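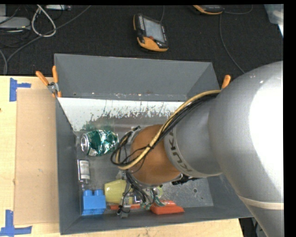

How many bin picking examples before the arm stops ignoring the crushed cans?

Posted by suvier_bench in Learning and Data

Hello all, and thank you in advance for reading, because I know I tend to go on. We have been collecting grasp attempts in a clamped metal bin full of household things (cans, a cup, toy bricks, small bottles, that sort of mix) with one fixed camera looking at the workspace. So far we have 3721 attempts saved. Each one stores the picture before the reach, the point the arm went for, and a yes or no for whether the object came up.

The trouble is that the model we train on all this is lovely with the toy bricks and hopeless with crushed soda cans. It will go for the same brick over and over and leave the can for last, and then it picks a spot right on a crease. I went through the log on Tuesday and only 22 of the successful attempts are on a crushed can. Do I simply need a lot more data, or am I collecting it the wrong way? I should add that we refill the bin by hand when it is empty, and that the reach points come from our own older script, which likes flat tops. I would rather not start over if I can help it – it took us most of September to get this far.

drunley_dave_not
Just get more data. We had the same thing and it went away after a while. Also check your lighting.

sadeghi_cell_2
Welcome, and please don't start over! I think your 3721 attempts are fine, and the last two things you mentioned are where I would look first.

If the older script likes flat tops, then nearly every example you have is of a flat top. The model never got to see what happens elsewhere, so of course it has no opinion about a dented can. When we were in your shoes we let a share of the reaches go to random points on any object, even points that looked silly to us. We collected 700 of those over a few evenings. Most of them failed, which felt like a terrible waste of an evening while we sat there watching, but failures on awkward shapes were what our set was short of. Please keep them, and do not let anyone tidy them out of the folder.

The refilling matters too. If you wait until the bin is empty, the hard objects always get their turn at the end, lying by themselves with plenty of room. Try stopping halfway, stirring everything up and carrying on. You will get cans leaning on cups and bottles up against the wall, and the model will have to deal with them early. Swap in cans crushed in different ways as well, or it will learn the one can by heart.

A smaller thing: look at your "before" pictures and see whether the arm or its cables are covering part of the bin. Ours was parked too low for the first week, and the hanging cables hid one side of the floor, so anything lying there was hardly ever labeled. We moved the parking pose back and took the picture again from there. If you have pictures like that I would mark them and leave them out of training for now, though you needn't delete them.

nondinbridge_nights
Agree with the answer above, and I would add one thing about scoring. Before you collect anything new, put a few mixed bins aside as a test and count success for each kind of object separately. Our overall number looked very good for a long time because we had 1054 attempts on blocks and hardly any on the rest. Once we split it up by object we could see what to collect next, and it saved us a good deal of arguing.

Also, mark the corners of the bin on the table with tape if you haven't. Ours crept a little with each refill, clamps or no clamps, and we only noticed when the reaches near the wall started coming up short.

suvier_bench
Thank you both so much, this is very kind. I looked and the older script has indeed never once tried the side of a can. I'll set up the random reaches tonight and stir at the halfway point. Quick follow-up – did you weight the random ones differently in training, or just mix them in?

sadeghi_cell_2
Just mixed them in. Try that first and see how the cans do on your test bins.

Related posts
Suction cup or two fingers for mixed household items?
Labeling a grasp that lifts and then drops
How often do you recalibrate a fixed camera?
Keeping cables out of the camera view
Sharing one dataset between two cells
Good cheap objects for a practice bin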